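About Filleck

Skip to content
Home | About Us | Shop the Stems | Classes | Rentals | Contact

Hello and welcome!

Filleck is a small studio that makes and rents out artificial flower arrangements, and we love what we do a little more than is probably reasonable. We started with one folding table, a box of silk peonies and a borrowed pair of wire cutters. Today we keep 172 different stems on our shelves (yes, we have favorites, and yes, we argue about them), and we send arrangements out to restaurants, dental offices, theaters, churches, front porches and a whole lot of kitchen tables.

How we got started

The first job was for a restaurant called Bautista, two doors down from our old space. They wanted flowers on the bar that could stand up to heat from the kitchen and still look good at closing time. We made them six low bowls of ranunculus and eucalyptus, and people kept leaning in to smell them! By August we had run out of room for the boxes and moved to the building on Aneck Street, where we still are. It has tall windows, a loud radiator and seven long workbenches, and there is almost always somebody at one of them fluffing a hydrangea.

What we make

Table pieces, wreaths, garlands, hanging baskets, bouquets for weddings and for school plays, single stems in a bottle for people who just want one nice thing by the sink. Last year 1,662 arrangements went out our door, and every one was put together by hand. We don't work from a catalog of finished designs. You tell us where the flowers are going to live, what color the walls are, whether there's a cat - the cat matters - and we build from there.

We also rent. Rentals are great for stage sets and parties, and for anyone who gets tired of looking at the same thing all winter. Every rental comes back to the studio, gets brushed and steamed, and has its leaves wiped down before it goes out again.

The part we get excited about

Fluffing! Artificial flowers travel squashed flat, and a flower straight out of the carton looks pretty sad. The petals stick together, the leaves all point the same way, and the stem is as straight as a pencil. So we open each bloom from the outside in, bend the leaves away from the stem one at a time, and put a soft curve in the wire so the head tips a little. A tulip takes a few seconds. A big garden rose can take several minutes if it has had a rough trip, and we'll happily give it that.

We run a beginner class on this, called Drultico after the first line of stems we ever stocked. You bring flowers you already own (the dustier the better), we show you how to clean them and shape them, and you take home something that looks like you bought it new. All the tools are here for you to use. Coffee too.

Roses, always roses

If you ask anyone at the studio what they'd rescue in a fire, it's the red roses. We are picky about them. We look for a deep crimson, petals with a bit of curl at the outer edge, and leaves with proper saw-tooth margins and a vein down the middle. The sepals should bend away from the bloom in slightly different directions, and we like a petal or two that flares out to a point. A rose that's too tidy looks like a cupcake.

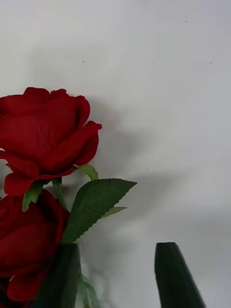
One reader of our newsletter wrote in to say that she had kept fresh roses in her hallway for years and switched to ours after she got tired of changing the water, and that her sister still hasn't noticed. She did ask why we don't scent them. We've tried it, and the oil leaves marks on the fabric, so we leave that to a candle on the same shelf.

Come see us

The studio is open for browsing most mornings, and you're welcome to pick things up, hold them together and change your mind. Bring your own vase if you have one you like. We can trim stems to fit while you wait, and we'll wrap the cut ends so they don't scratch the glass.

For classes, rentals or a custom piece, use the form on our contact page and tell us a little about the room. Photos of the shelf or table help a lot!

Page updated 17 Jan 2026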